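Zimness Hand-Held Gripper Pair

Home / Grippers / Two-handed sets

Sold as a pair, left and right. Cables included.

The Zimness pair is made for recording two-handed table work. The operator holds one gripper in each hand and does the job at normal speed, and the movements are saved for training a robot arm later. No arm is needed on site while you record.

Each gripper has a white triangular plate on top and a cable running back past the wrist. Fingers can be changed without tools. Spare fingers are sold in packs of 8.

What you get
Left and right gripper
2 cables
Finger pack
Printed setup sheet
Carry case

Setup takes five minutes once the software is installed. Keep both cables clear of the table edge and leave some slack at the wrist. New operators should start with light household items such as a plastic bowl or strainer, placed in the middle of the table, and bring the grippers in from either side. 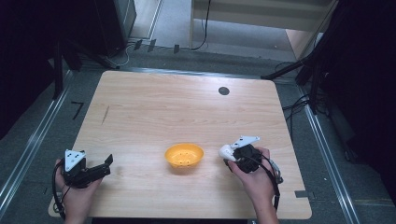 Fingers wear with use and should be checked every 2000 grasps. Worn ones can be sent back to Mirkmont for recycling. The grippers themselves can be wiped down with a damp cloth. Do not use solvent on the plates.

Hire is available from our Lilitstead shop, minimum hire two days. Training for new operators can be booked with Ileana Dobre. For repairs and spares, ask for Delia Ursu.

Warranty: 2 years, fingers not covered.
Setup sheet available in English and Moldovan Romanian.
Page updated 11/16/19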